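Plaka tablecloth, turquoise with the wide purple-grey stripe

Bought in October, on our table most days since. Big cloth, covers the lot. Hem on the long side is stitched and still holding. Creases though — fold lines stay put unless you iron it, and I dont.
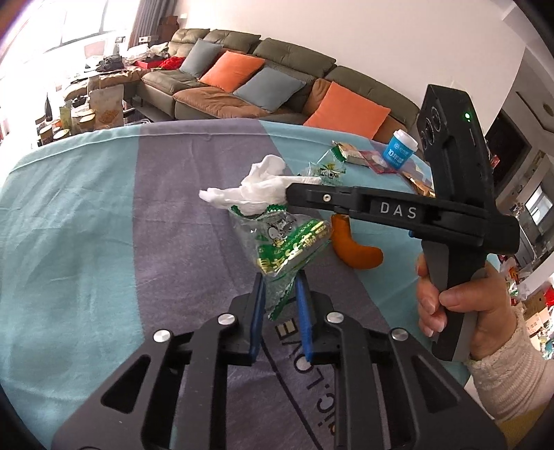
Crumbs and wrappers

Snack bits shake off easily. Greasy fingers show more on the turquoise than on teh stripe. Would buy again, maybe a size down.

Fereshteh Esfahani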